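Tableware > Plates > Kemska side plate, pale pink

Kemska Side Plate, Pale Pink with White Rim

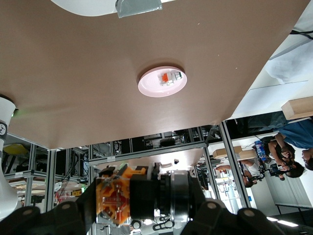

The Kemska is a round plate for bread, cake or a small sandwich. It belongs to the Harkham series and shares its rim profile with the Drekum dinner plate, so the two can be set together. The bowl is shallow and holds crumbs and a spoonful of sauce, but it is too low for soup.

Surface

The pale pink glaze covers the eating surface. The rim is white. Faint concentric rings run through the bowl; they are part of the shape and are present under the glaze on every plate. The tone of the pink varies slightly between firings. Plates ordered together are packed from the same firing where stock allows – add a note at checkout if you are matching an earlier order.

Specifications

Item number: 865
Diameter: 184 mm
Weight: 400 g
Material: glazed stoneware
Design: Ryota Sugawara
Series: Harkham
Sold: singly

Use and care

Dishwasher safe on a normal program. Place plates in the rack so that the rims do not touch. Microwave safe for reheating. Not suitable for use in an oven, under a broiler or on a burner. Let a plate that has been in the refrigerator reach room temperature before putting hot food on it.

Gray marks left by knives and forks are metal deposits on the glaze. Remove them with a mild cream cleaner and a soft cloth, then rinse. Steel wool will dull the finish.

The foot ring is unglazed and ground smooth. On lacquered or oiled tables, lift the plate to move it. Felt rings are not supplied and should not be glued to the foot, as the adhesive will not survive washing.

Stacking

Plates of the same size nest. A stack of up to 12 is stable on a level shelf. Older Hedegaard plates have a wider foot and should be stacked separately.

Availability

Stock at last count on Saturday, February 15, 2025: 136 pieces. The next firing is scheduled for December. The white version has been discontinued and remaining pieces are sold as seconds, with small pinholes or uneven glaze at the rim. Seconds cannot be returned.

Contact | Shipping and returns | © Hedegaard Tableware | Back to top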